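Two weeks with the Randura shelf-picking package

12 March 2022
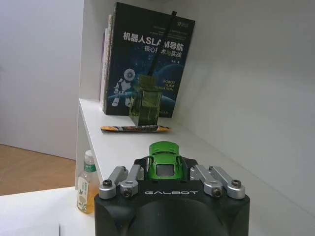
Photo: Lorna Baxter

I promised a few people I would write up the Randura trial once it was over, so these are my notes. Randura is a software and training package sold by Tultus. You bring the arm and the gripper, they bring the grasp planner, a calibration routine, a set of starter tasks and 10 hours of remote support. The trial lasts a fortnight and costs 374 pounds, which comes off the price if you go on to buy. I paid for it myself.

My interest is small shelves. I do odd jobs for a shop in Prendton that sells models and stationery, and the owner would like stock put back in its place overnight. Most of the packages I have looked at are made for bins and boxes moving along a belt. Randura is one of the few that lists open shelving as a main use, so it went to the top of my list.

Setting up

The installer ran without trouble. Calibration took longer than the guide says, mainly because the wrist camera has to be focused before you start and the guide only mentions this on the last page. I did it twice. After that it held its settings for the whole fortnight, including after a power cut.

The gripper says GALBOT across the front and was not on the list of supported hands, so I had to fill in the finger measurements by hand. There is a form for this. It is clear enough, but it asks for the finger opening in millimetres on one page and centimetres on the next, and I got that wrong first time. Tultus say they will change it.

The tasks

I used ordinary things for most of it. The green toy car was the main test piece, as it is close to what the shop sells, and it has a glossy roof that I expected to confuse the camera. The things on and near the shelf included a snack bar, a bottle with a white cap, a green pen holder and a book on SLAM navigation with a Chinese title. I can't read it, but I like the robot on the cover.

I logged 233 attempts with the car across the fortnight. The planner was good at picking it up from the side and poor at picking it up nose first. Gloss was less of a problem than I had feared. Low evening light was worse, and I ended up leaving the ceiling light on.

Setting down is where I had most of my bother. Randura works out a clear spot on the shelf and then lowers the object into it, and it leaves a very wide margin. On a shelf with a few things already on it, it would often say there was no room when there plainly was. You can reduce the margin in the settings, and after I had done that it was much more willing. I would like to see a different default for narrow shelves.

See-through things are a weak point. The pen holder is translucent and the planner sometimes treated it as a gap with a pen floating over it. I marked it as a no-go area by hand - this takes a minute or so on the map screen - and carried on. If your shelves are full of glassware I would look elsewhere for now.

Flat packets were mixed. The snack bar could be found every time but the fingers had little to get hold of, and I can't blame the software for that.

Support

I used 2 of the support hours. Both calls were with Giuliana Huanca, who knew the product well and didn't read from a script. She sent me a settings file for narrow shelves the same afternoon, and it is better than the one I had made. I asked why it isn't included as standard and she said it is planned for the September release.

Compared with Vashisht

I had the Vashisht kit on loan last year, so a short comparison. Vashisht is quicker to calibrate and its map screen is nicer to look at. Randura is better at choosing a grasp on odd shapes, and it tells you why it has refused a job, which Vashisht never did. Vashisht charges by the month and Randura is a single payment with a year of updates. For a shop with one arm, the single payment is easier to plan for.

I have asked Tultus for a quote. Before I sign anything I want to try it in the shop itself with the real shelves, which are deeper than mine and have a lip at the front. I'll put up another post when that has been done. If anyone wants the finger measurements I used, leave a comment and I will send them over.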